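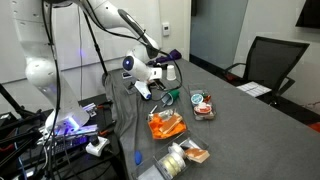

Hello all,

Re: dyeing old wool blankets

On the March thread, the person at the Costello end of the valley wrote:

> I've got 2 old cream blankets, both pure wool as far as I can tell, and I'd like them a decent dark green. The tin of Grostine says 500 grams of dry wool, but each blanket weighs more than that. Do I just buy more tins? And do I need to take the satin edging off first? I don't want to end up with a patchy mess like my last go with the curtains.

Yes, buy more tins! I tried to stretch one tin over a big blanket last winter and got a sort of tired pea soup colour, which the dog now sleeps on. Weigh the blanket dry on the kitchen scales (fold it up in a carrier bag, it's the only way) and work it out from there. If you land between tins, go up.

As for the edging, mine was some kind of man-made satin and it didn't take the dye at all, so I had a lovely deep green blanket with a bright cream stripe at each end. I quite liked it in the finish, but if you don't fancy that, unpick it before you start. It only took me an evening with the radio on, and you can sew ribbon on afterwards.

Patchiness, in my experience, is nearly always the pot being too small. I use the old jam boiler and even that is a squeeze. Soak the blanket right through in plain water overnight, then get it into the dye bath while everything's still cool and bring it up slowly. I stop at 92 degrees and hold it there, moving it about gently with a wooden spoon. Don't let it boil and don't go at it like you're beating a rug, or you'll have felt (ask me about the cardigan, or rather don't).

Then turn the heat off and go to bed. Rinse it in the morning when it's properly cold.

One more thing, does anybody still have the Pruratard colour card, the long folding one? I'm after shade 148, a brownish red, and the shop says it's been dropped. If you've got a part tin at the back of a cupboard I'd happily swap it for some navy or pay the postage.

Off to wring out a jumper,

your friend with the green hands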